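Cornbread FAQ

I get the same handful of emails about my skillet cornbread every single week, so I finally put them all on one page. If yours isn't answered, leave a comment under the recipe and I'll get to it (I read them all, even the grumpy ones!).

Do I have to use a cast iron skillet?

Nope! I love mine because it gives you that dark, crackly bottom, but an 8-inch square metal pan works fine. Glass works too, you just won't get much of a crust. If you do use the skillet, put it in the oven while it heats up and add the butter right before the batter goes in. It should sizzle at you.

Yellow or white cornmeal?

Whatever is in your pantry. I grew up on yellow and I'm stubborn about it. The grind matters a lot more than the color – go for medium. Coarse stays gritty unless you soak it in the buttermilk for 15 minutes first, and the super fine kind comes out like cake.

Speaking of cake, why is there sugar in this?

Oh boy, I knew this one was coming. There are 2 tablespoons in the whole pan and you can leave them out. My grandmother would have. I like a little sweetness next to a bowl of chili and I'm not sorry.

I don't have buttermilk. Can I still make it?

Yes. Stir a tablespoon of white vinegar or lemon juice into a cup of regular milk and let it sit while you measure everything else. Plain yogurt thinned with a splash of milk is even better.

Mine came out dry. What happened?

Almost always it was in the oven too long. Start checking at 20 minutes, and pull it when a toothpick has a few damp crumbs on it. Also, spoon your flour into the cup and level it off. If you scoop straight from the bag you pack in way more than you think.

Can I freeze it?

You sure can. Let it cool all the way, wrap the squares one by one, and they'll keep for a couple of months. I make a double batch every October when soup season starts and we're still eating it at Thanksgiving.
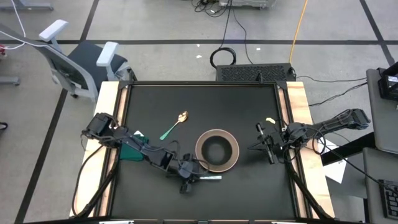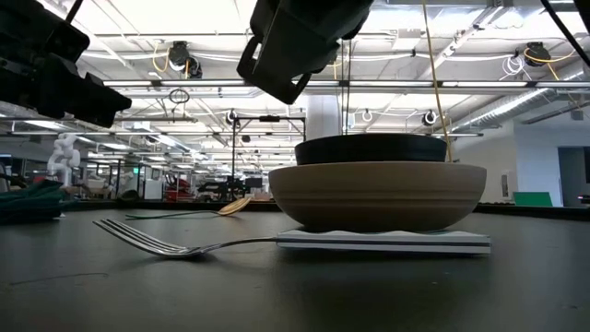 What do you serve it with?

Chili, bean soup, greens, scrambled eggs, you name it. My favorite way is crumbled into a deep bowl with cold milk poured over, which half of you will find disgusting and the other half grew up on. You could use a spoon like a sensible person, but I like a fork with four long tines, the silver kind in the second photo, so I get the crumbs first and can drink the milk at the end. Leftover squares split and fried in butter are great too – put honey on those!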